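6 June 2022
By Annelore Hamann

Does sorting things by colour make tidying up faster?

Grown-ups love to say it does. Put the reds with the reds, they tell you, and the job will be done in no time. I'm not so sure. Has anybody checked?

Let's think about what sorting is. You look at a thing, you pick out one fact about it, and you put it with other things that share that fact. The fact might be its colour, its size, its shape or what it's used for. You have to choose one first, and that's where the trouble starts.

Take bone-shaped blocks. If they all have the same shape, sorting by shape gets you nowhere. Colour might work, until you meet two greens that don't quite match. Are they one pile or two? You could argue over that until tea.

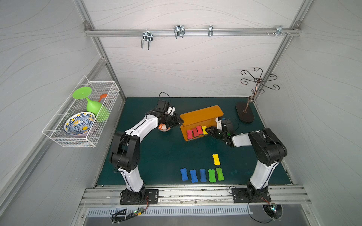

Bone-shaped blocks in a holder, and more waiting in a row.

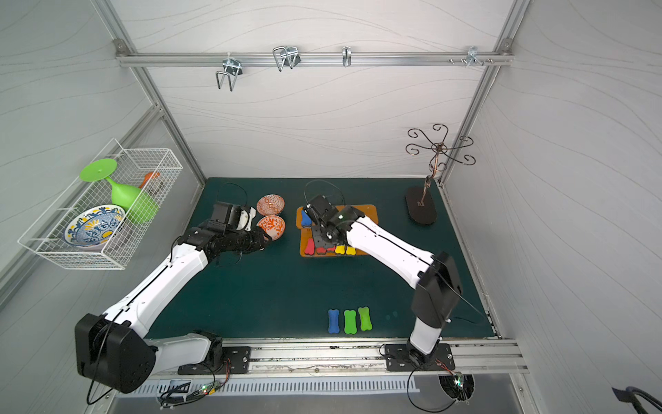
Baskets are another puzzle. A glass and a dish can share a basket without sharing a colour, because they're both for eating and drinking. I think that's a better rule for a kitchen. Who wants to hunt for a cup in the "green things" cupboard?

My neighbour Yhon Mosquera disagrees. He says a colour rule is easier for little kids, who can see red before they can read a label. Fair enough, but his daughter is 5 and she sorts her blocks by which ones she likes best. It seems to work for her.

So don't take my word for it, or his. Try a test at home. Tip out 18 blocks, mix them up and time yourself putting them back any old way. Then mix them again and time yourself sorting by colour. Do each one a few times -- one go could just be luck. Swap which way you do first, too, or you might only be getting quicker with practice.

When I tried it, colour sorting was slower every time. Finding the blue ones the next morning was quicker, though, and I forgot to time that part.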